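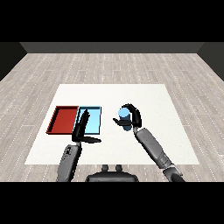
Can a computer really guess what you like?

Big Questions, Small Print: the page for readers who don't believe everything they're told
6 May 2019

Adverts love to tell you that a computer is clever. It "knows" which song you want next. It "understands" your homework. It can "see" whether a photo shows a cat. Those are big words, and big words are a good reason to slow down and ask what is going on underneath.

So let's poke at it.

What the computer is doing

Say you want a program that sorts photos into cats and dogs. You could try writing rules for it. Cats have pointy ears, so pointy ears means cat. Except plenty of dogs have pointy ears too. Cats have whiskers, but so do dogs. Cats are small, but have you met a chihuahua? You would be writing rules until bedtime and still getting it wrong.

The other way is to give the program a big pile of photos that people have already labelled. Somebody has looked at each one and typed "cat" or "dog". The program makes a guess, checks it against the label, and changes its sums a tiny bit if the guess was wrong. Then it does the next one, and the next, over and over. After a long time its guesses usually get better.

Grown-ups call this training, or machine learning. "Learning" is a generous word for it. The program has never stroked a cat. It doesn't know that a cat is alive. It has found patterns in the coloured dots that make up the photos, and it is matching new dots against old ones. That can be very useful. It is still a guess.

The labels come from people

People get bored. People get sleepy. People click the wrong button. If the person doing the labels called a fox a dog, the program will happily learn that foxes are dogs, and it won't complain.

Then there is the question of what went into the pile. Suppose every cat photo was taken indoors on a sofa and every dog photo was taken outside on grass. The program may learn "sofa" and "grass" and never bother with the animals at all. Show it a cat sitting on a lawn and it could say "dog" without blinking. When someone boasts about how many photos their program has looked at, ask what kind of photos they were. A huge pile of nearly the same thing isn't much of a pile.

The 94 trick

Now for some number work. Imagine a photo sorter called Plirnex. On the box, in large letters, it says: RIGHT 94 TIMES OUT OF 100!

Sounds good, doesn't it? You'd be pleased with 94 in a spelling test.

But suppose the test used 100 photos, and 94 of them were cats. The rest were dogs. Now suppose Plirnex is the laziest program in the world, and all it ever does is say "cat". Cat, cat, cat, cat, cat. How many would it get right?

It would get 94. The number on the box is true, and the program is useless. It hasn't found a single dog.

Whenever you see a score like that, there are a couple of things worth asking. What was in the test? And how well would you have done by saying the same thing every time? If the answer to the second one is "just as well", put the box back on the shelf.

Marking your own homework

There is another way to get a lovely score. Imagine your teacher gives you a worksheet on Monsters of the Deep, tells you all the answers, then sets you the very same worksheet as a test. You might get full marks and know nothing about squid. You would have remembered the answers.

Programs can do this too. If you test one with the same photos you trained it on, it may do brilliantly, and then fall to pieces when it meets a photo it hasn't come across before. A fair test uses photos that were kept hidden all along. Careful people do keep some back. Careless people forget, or would prefer that you didn't ask. 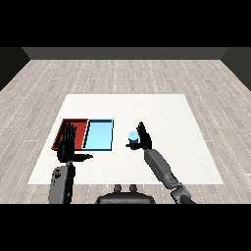
Because you listened to this, you'll love that

Music and video apps guess as well. Let's make up our minds about one called Jurnura. You play one song about penguins for your little cousin, and for the whole of January, Jurnura offers you penguins. It doesn't know you have a cousin. All it has is a list of what was played, and perhaps a list of what other people played after the same song.

It is also worth asking who the guess is for. You might think the app wants you to be happy. It may want you to keep watching. Sometimes those match up, and sometimes you look at the clock and it's teatime and your eyes hurt.

Try it yourself: be the machine

You need a friend, a pencil and 12 small pieces of paper.

1. Draw a made-up creature on each piece. Call half of them Holandas and half of them Mutuses. Decide on a secret rule, such as "Mutuses have an odd number of legs". Don't tell your friend.

2. Write the right name on the back of each piece, then put two Holandas and two Mutuses aside, face up but with the names hidden. Your friend mustn't see these yet.

3. Show your friend the others one at a time. They guess the name, then turn the paper over and check.

4. Bring out the ones you kept back. How many does your friend get right?

5. Ask your friend what rule they were using. It may be nothing like yours. Perhaps you drew all the Mutuses with big teeth by accident, and your friend went by the teeth.

6. Swap over, and this time put a wrong name on the back of one creature on purpose. See how much muddle it causes.

Words to keep an eye on

Data: pieces of information, such as photos, numbers or a list of songs. Having lots of it doesn't make it right.

Label: the answer a person has attached to a piece of data.

Accuracy: how often the guesses were right in one particular test. It says very little until you know what the test was.

Smart: on a box, this usually means "costs more".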